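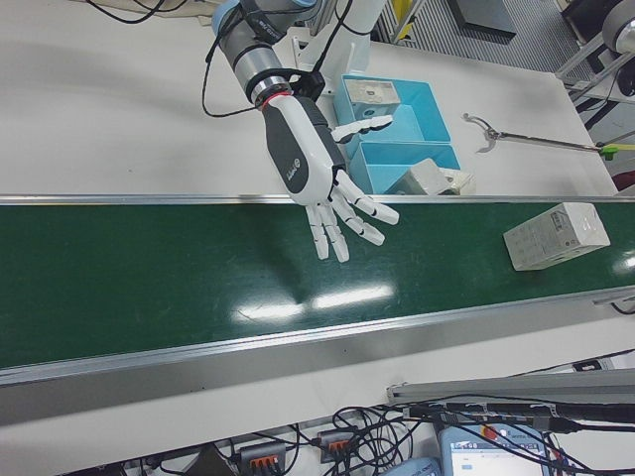
本项目研究小件塑封商品从传送带到周转盒这一段的包装和摆放问题,是物流工程专业“包装与仓储”课程的课程设计,项目代号Ostinside,工位设在Wogan实训楼一层。课题由Ditumora公司提出,该公司代理小型电子产品,商品出厂时是纸盒,外面再裹一层透明膜,入库后按单拆成小批次,放进周转盒送到复核台。公司的问题很具体:复核员经常要把盒子翻过来找型号,薄膜又反光,看一眼不够。我们在学校搭了一个缩小的工位来重现这个过程。两个浅蓝色塑料周转盒一前一后放在白色台面上,前面那个紧挨传送带,较远的那个里面已经有一只小白盒,旁边还有米色纸板盒和一把绿色手柄的长柄夹取器。后文所说的“前盒”和“后盒”按离传送带的远近来分,近的是前盒。

一、任务与范围

课题要求回答三个问题。第一,薄膜的包法对印刷面的可读性有没有影响。第二,商品在传送带上以什么姿态到达,对后面的放盒有没有影响。第三,周转盒摆在什么位置比较合适。

不在范围内的有:商品本身的质量,纸盒的印刷设计,以及传送带的速度。速度在整个试验中保持同一挡,没有改动过。公司原本还希望我们比较不同厚度的纸盒,因为样品没有按时寄到,这一项取消了。

试验样品由公司提供,都是白色纸盒外裹透明膜。薄膜有两种来源,一种是出厂时带的原包装膜,另一种是我们自己用Fladotent热缩膜重新包的。重新包膜的样品先拆掉原膜,纸盒有压痕的挑出来不用。

二、场地和材料

传送带的带面是绿色,两侧有铝制边轨。带面偏光滑,顶灯打开以后会在上面留下一排亮点,这一点在布置时没有考虑到,后来给读取带来一些麻烦,见第四节。

台面是白色的,好处是浅蓝色周转盒和它分得开,坏处是白色商品放在台面上不显眼。我们一开始把待测样品直接放在台面靠后的位置,有一次收工时漏收了一只,第二天才找到。之后规定样品不得散放在台面上,用完放回纸箱。

周转盒选的是浅蓝色无盖塑料盒。选无盖的原因是课程时间有限,带盖的盒子每次开合都要单独计时,数据会变复杂。公司仓库里用的盒子有盖,所以我们的用时数据不能直接拿去推算仓库的效率。

项目总支出2,573元,大部分花在周转盒、热缩膜和封口工具上,其余是打印和运费。传送带和灯是实训楼原有的,没有计入。

三、试验方法

每次试验的流程相同。样品放在传送带上,到达工位后被拿起,移到周转盒上方放下,再由记录员站在复核位置读型号。记录员只允许站着看,不允许碰盒子。能读出型号记“可读”,需要翻动才能读出记“需翻动”,薄膜反光导致看不清的,在备注栏写“反光”。

样品上带的姿态分两种。平放是指盒子最大的一面朝下,立放是指盒子较窄的端面朝下。对于接近正方体的样品,平放和立放差别不大,我们以印有型号的一面为准,这一面朝侧边时算平放,朝上时算立放。这个定义在试验前讨论了很久,现在看仍然有些别扭,但是改掉的话前面的记录就要重做,所以保留下来。
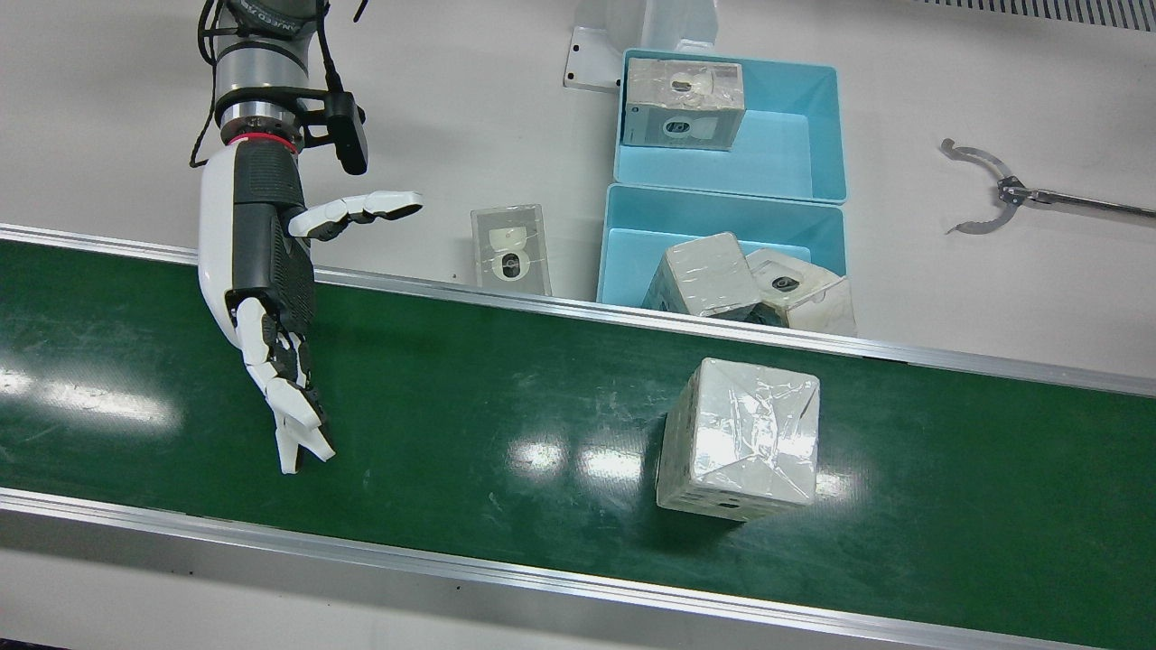 除了姿态,还要记录样品相对传送带方向的偏转。最初的记录表上有“偏转角度”一栏,要求填度数,实际操作中用量角器量一次要花很长时间,而且两个人量出来的结果常常不同。后来改成“正”“略偏”“明显偏”三档,由同一个人判断,表格也好填多了。

薄膜的折口位置单独记录。裹膜时两端或顶面会形成折角,折角压在印刷面上,文字就会被几层膜叠住。我们把折口分成“在端面”“在大面”和“在棱边”几种情况。原包装膜的折口位置比较乱,同一批里几种都有。Fladotent膜由我们自己包,可以控制,试验时统一放在没有型号的端面。

周转盒的摆法也换过一次。第一轮是两个盒子左右并排,沿着传送带方向放。第二轮是一前一后,前盒贴近传送带,后盒在它后面。两轮都用同样的盒子,同样的样品,放盒顺序也一样,都是先放后盒,再放前盒。

四、结果

第一轮共做80次,其中19次记为“需翻动”。这些记录里,折口压在型号上的占多数,其余是样品倒在盒里,型号一面朝下。第二轮同样做80次,“需翻动”降到9次。

这个下降不能全部算到摆法上。第二轮开始时,我们已经知道哪些样品的折口有问题,上带时不自觉地会把好读的一面朝外。发现这一点是在第二轮过半以后,剩下的试验改成由不看记录表的同学上带。没有条件再补做一轮,所以这里只报告次数,不做显著性检验。

薄膜的褶皱对读取的影响比预想的大。原包装膜在盒子的棱边处褶皱多,表面的小块高光会盖住小字,但对大的图形影响很小。以下面的样品为例,端面上的圆形图案隔着膜仍然认得出来,型号那种小字就没有这么容易。因此我们建议,复核员第一步先看图形判断品类,第二步再读型号,不必一上来就找小字。 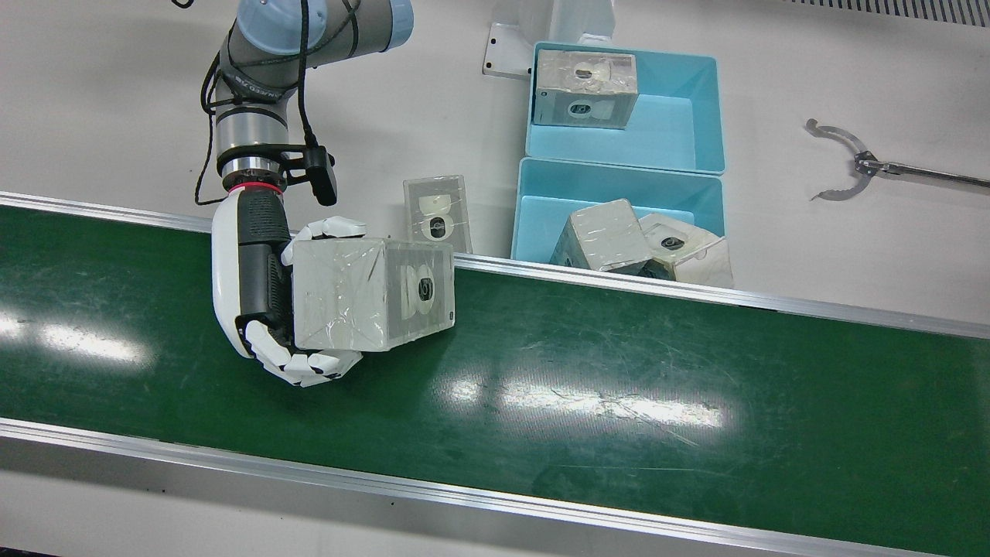 图3 裹着透明膜的白色长方盒,右端面印有黑白圆形镜头图案;后方立着另一只塑封盒

立放的样品在传送带上比较好认,大面朝前,图案完整。缺点是底面窄,停带时容易晃。我们试过在立放样品旁边加一块纸板挡着,晃动小了,但是纸板本身又挡住了侧面的字,最后没有采用。平放比较稳,型号所在的面如果刚好在端面,就要从侧边看,记录员需要弯腰。

灯光方面,顶灯全开时带面亮点最多,裹膜的盒子顶面也最亮。关掉正对传送带的一组灯以后,备注栏里的“反光”明显变少,不过台面另一头就偏暗了,读表格不方便。后来在记录员旁边加了一盏台灯。

五、讨论

包膜时把折口放到没有文字的端面,这件事几乎不增加成本,操作人员看一遍样品就能照做,我们认为应当最先推行。公司回复说原包装膜在工厂就裹好了,折口位置他们管不了,只能对国内重新包膜的那部分提要求。

前后摆放的主要好处在于前盒离传送带近,移动路线短。不足是后盒要越过前盒才能放到,前盒装满以后,较高的盒子会露出盒沿,容易碰到。若用在仓库里,前盒应当放较矮的商品,较高的放后盒。我们的样品高度接近,没有专门验证这一条。

另外有一个问题留到最后也没有解决。白色纸盒放进浅蓝色周转盒后是清楚的,但几只白盒叠在一起,盒与盒之间的边界就不清楚,再加上膜的反光,数数时容易出错。换深色隔板也许有用,买来的隔板尺寸不合,来不及换。

六、分工与时间

项目从一月开始准备,先做文献和样品登记,工位搭好以后再做两轮试验。Yasaman Shojaei负责试验方案和记录表的修改,也负责和公司联系。包膜和称重由另外两名组员完成,最后的数据录入由全组轮流做,录入后互相核对了一遍。

核对时改正了几处抄写错误,都是“平放”和“立放”填反,不影响第四节中的次数。原始记录表和样品登记表随本报告一起提交,电子版存放在课程网盘的Ostinside文件夹内。

报告提交日期:2022年6月6日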